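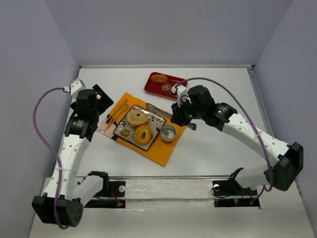

Chapter 3
Watching a Two-Arm Cell at Work

3.1 Purpose of the chapter

The first two chapters treated the robot arm as a chain of links and joints on paper. This chapter follows a class visit to the Koltcombe workshop, where a two-arm tabletop cell was shown handling food and tableware. The notes were taken on 2024-04-05 by Rami Fakhoury, who taught the course that year, and were edited for this book the following December. Readers who have a similar cell available should attend a demonstration before reading past Section 3.4.

3.2 Layout of the cell

The cell is a white table with walls on three sides. One arm is mounted at the left of the front edge and one at the right, with a metal rail running between the bases. The links are white and perforated. The wrists and motor housings are black. A purple cable leaves the top of each wrist and returns to the base in a wide loop.

The cable loop deserves attention. A loop that is too short pulls on the connector when the wrist turns. A loop that is too long can sweep across the table and touch the load. Operators at Koltcombe set the length by hand, with the arm at full reach, and check it again after any change of gripper.

The two arms share the middle of the table. In this book the shared region is called the overlap zone. Most of the planning problems in Chapters 4 and 5 come from it.

3.3 The task shown

The task used a plate of pastries on an orange mat, a small round metal container beside the plate, and a red tray farther back. Pastries are a useful test load. They vary in size from one to the next, they deform under a firm grip, and a wrapper or a sheet of foil changes the friction at the fingers.

Each run followed a written sheet with these fields:

Run number
Starting position of each object
Arm assigned to each object
Result, as pass, fail or stopped
Remarks

The workshop log held 1,698 runs at the time of the visit. Of these, 47 were marked as stopped. A stopped run is one ended by the operator before the task is complete, and it is kept apart from a failed run in all the tables that follow. A session may contain up to 200 runs.

3.4 What to record during a demonstration

Students often write down only the result. The approach is of more use. For each reach, note the direction from which the gripper comes to the object, the angle of the fingers, and the position of the other arm. A gripper that comes down on a tray from above needs clearance for its wrist. One that comes in low needs a clear path across the table.

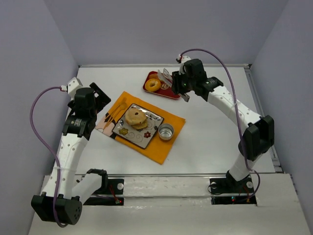
Why is the position of the idle arm recorded?
The idle arm still takes up space. Its links, wrist and cable limit the paths open to the working arm, and two runs with the same reach can differ in result when the idle arm is parked in different places.

3.5 Terms used in this chapter

Base: the fixed mount from which an arm rises.
Wrist: the group of joints nearest the gripper.
Reach: one motion of a gripper toward an object.
Overlap zone: the part of the table that both grippers can enter.

Section 3.6 works through one run sheet line by line.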